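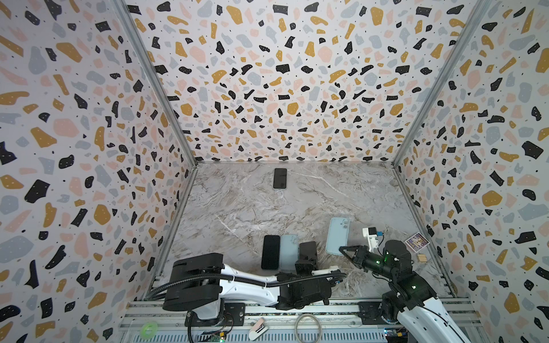

Bench enclosure with patterned lining and marble-look floor.

Progress report to Gelleo, 20 November 2022

Druvumix CBD tincture study, second period

Enrollment stands at 14 adults against a plan we set in April. Seven have finished both doses, 1,000 mg and 2,000 mg. Sleep scores moved a little - so did the placebo scores, and we would not read much into either. Tramik's potency results still disagree with the label. Kordestani has promised a retest before; we have asked for it in writing.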